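Gramden open day draws a full hall for robot table work

Visitors to the Gramden workshops were able to watch a robot arm handle everyday household items at an open day held in August. The event was put on by Luvero, the small automation firm that has rented the ground floor of the east building for the past 2 years, together with its Finnish partner Konetti.

Doors opened at 11 in the morning and the last group left shortly before five. Luvero had expected a steady trickle of people from the neighbouring units. The hall was full by lunchtime, and later arrivals were asked to wait in the yard, where the canteen had set up a tea stall.

Most of those who came live or work nearby. There were families, a group of students from the technical college, several people from local care homes and a number of retired engineers who had worked in the same building when it made pump housings.

What was on show

Luvero builds control software for robot arms that work at a table, with people close by. The company does not make the arms. It buys them in, fits its own grippers and cameras, and then trains the system on short, simple jobs such as picking up a cup, moving it to a marked place and putting it down again.

Seija Saarinen, who leads the work at Konetti, gave a short talk at the start of each session. She told visitors that jobs of this kind are easy for a person and slow going for a machine.

"You pick up a mug at breakfast without looking properly at it," she said. "The arm has to find the handle, decide how to come at it and know when to stop closing its fingers. If the mug is turned a little, much of that has to be worked out again."

The sessions ran on the hour. Each began with the talk, followed by a spell at the table and then time for questions. Visitors stood behind a rope while the arm was moving, and were allowed up to the table once it had been switched off.

The items used were ordinary ones. Saarinen said Konetti had bought most of them from supermarkets and charity shops, and that the firm avoids specially made test pieces at public events.

"People want to see the thing they have in their own kitchen," she said. "A metal block tells them very little."

Mug and tray

The job that drew most interest was the mug and tray, which was on the programme for every session. A tray sits in a set place on a white table, with dark marks on the surface beside it, and a white mug with a black handle and a smiley face stands on the tray. The arm works from above.

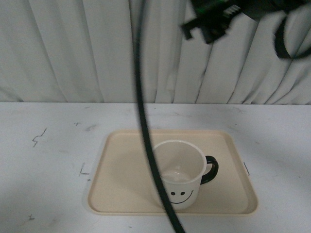 Questions from the floor

The question and answer part of each session ran over. Several visitors asked about speed. Saarinen said the arm was set to move slowly for the open day and that it can go faster in the workshop, but that Konetti is in no hurry to raise the limit. In her view, a slower arm that a person is happy to stand beside is more useful than a quick one that has to be fenced off.

A care home manager asked whether such a machine could hand a drink to a resident. Saarinen said it could not be used for that at present. The firm has not tested the arm with hot liquids and has no plans to place it in a home this year. She said the nearest use was likely to be in canteens and wash-up areas, where crockery has to be moved from one surface to another many times a day.

One of the college students wanted to know how many attempts it takes before the arm can be trusted with a new item. The answer was that it varies a good deal, but that the firm sets itself a target of 1,000 recorded attempts before an item is counted as learned. Attempts that go wrong are kept along with the rest, and the team goes through them at the end of each week.

Another visitor asked what happens to the recordings. Luvero said they are stored on its own machines at Gramden and shared only with Konetti.

There were also questions about jobs. A man who had spent his working life on the site said he had seen three lots of new machinery come in and wanted to know who would be out of work this time. Saarinen said the canteens the firm has spoken to are short of staff for wash-up and cannot fill evening shifts. She accepted that this might not be the case everywhere and said she had no figures to give him.

Partners on the project

The work is shared between three firms. Luvero writes the software and runs the workshop at Gramden. Konetti looks after testing and training. The third, Tuominen, supplies gripper parts and sent a small display of worn and replaced pieces, which was set out by the entrance.

The display turned out to be popular with the retired engineers, several of whom stayed there for most of a session. A fitter from Tuominen was on hand to explain how often the finger pads need changing and how the fixings have been altered so that the job can be done with a single hand tool.

The three firms have worked together since Luvero moved to Gramden. Their present agreement runs for another 9 months, and talks on extending it are under way. Luvero said it hopes to stay in the building whatever the outcome, and has asked the site owners about taking the empty unit next door.

Children's table

Younger visitors had a table of their own at the back of the hall, where they could try moving cups and spoons with a pair of long-handled grabbers. A sheet of paper was marked with outlines, and the aim was to set each item down inside its own shape. Parents were seen having a go as well.

Luvero staff said the grabbers were the best way they had found of explaining their work. After a few minutes of trying to turn a cup round without touching it by hand, most people had a fair idea of the difficulty.

Next visit

A second open day is planned for the spring, with longer sessions and booked places to avoid the wait in the yard. Luvero also intends to add an evening session for people who work during the day, which was the most common request on the comment cards.

Schools and colleges can ask for a group visit before then. Groups are taken in the mornings only and need to bring one adult for each session. Requests should be made at the Luvero desk in the east building, where the programme for the spring will also be put up once the times have been agreed.

Parking at Gramden is limited and visitors are asked to use the lower gate. The canteen will be open.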